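Week 4 handout: Sizing up a gripper kit before you spend the money

Okay, so this week we're leaving the arms alone and talking about the bit on the end. The product on the bench is the Skolaron hand-held gripper kit, which a few of you have been asking me about since August, and I've finally had a proper go with it. Bring this handout on Friday, because the prac sheet refers back to it and I'm not printing a second lot (you know what the copier's like).

What you get for your money

The version we looked at is the teaching bundle. Anel does the local distribution and quoted us $3648 for the set, which covers two hand-held units, a spare pair of fingers, the clamp for a wrist camera and a year of the Forach software. Freight was extra. I'd argue the software is where most of that money goes, and Revathi Chacko (she'll be taking the 10 am group) reckons you could do half of it with free tools if you had a spare fortnight. We don't have a spare fortnight.

The fingers are the main attraction. They're ribbed and flexible, with a grip strip down the inner face, and the whole idea is that the ribs let the finger wrap a little when it meets something curved. If you did the reading, that's the fin-style compliance from section 8. If you didn't do the reading, go and squash the sample on my desk and come back!

Approach comes before grip

My favourite thing to mark people down for is closing the fingers before they've sorted out the approach. Everybody does it. For the everyday objects task I want you to stop short with the jaws wide open, look at the long axis of the thing you're after, and line up with it. A computer mouse is a lovely one for this: rounded, low, longer than it is wide, and it sits on a mat that you'd rather not drag along with it.
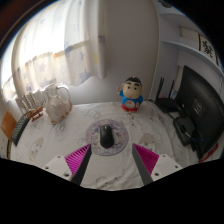

Your fingertips need to stay low, but they shouldn't be ploughing into the tablecloth. Soft cloth bunches up, and once it's bunched you're gripping fabric as well as the object, and the opening width Forach logs for you will be rubbish. I lost a whole arvo to this. Hélène Chan's fix was to tape the cloth down underneath at the corners, and I'd suggest you do that before you start.

A word on clutter, too. The demo clips on the Menon site all use a bare bench and one coloured block, and good on them, it looks very slick. I'd much rather you tested with stuff lying about. Put things behind the target and beside it. A kit that only behaves on a bare bench isn't one I'd recommend to a school, and recommending it (or not) is your actual assignment.

How the fingers handle a mouse

Side grasp, both fingers along the flanks, buttons facing away from you. You want the strips running alongside the body for as much length as you can get. If you come in skewed, one finger touches near the front and the other near the back, and the mouse will want to spin as you close. Watch the gap on each side as you come in and correct with your wrist, not your elbow.
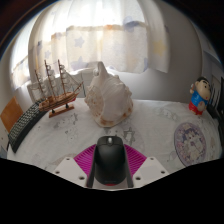
Squeeze slowly. The trigger on this kit has a fair bit of slack in the first part of its travel and then everything happens at once, which is my biggest gripe with it. Sewwandi Kodikara thought it was fine after 200 goes, so maybe I'm just impatient, but your students won't be doing 200 goes in a double period.

Other gripes, while I'm here: the manual is thin, the quick-start card disagrees with it about calibration (follow the card), and spare strips only come in packs of 10. On the plus side, swapping the fingers took me no time at all, and Anel answered my email the same day.

For Friday

Work in pairs. Each pair does 8 side grasps on the same object, then swaps and does them again with the object turned a quarter turn. Write down opening width, whether anything else on the table moved, and a comment in your own words. "Good" isn't a comment.

Then a one-page recommendation: buy, don't buy, or buy with changes, for a high school tech department with a real budget. Ebere Nnaji is marking these with me and she's tougher than I am on costings, so include freight.

Questions about Forach logins go to Amparo Garrido, please, as I can't reset them from my end.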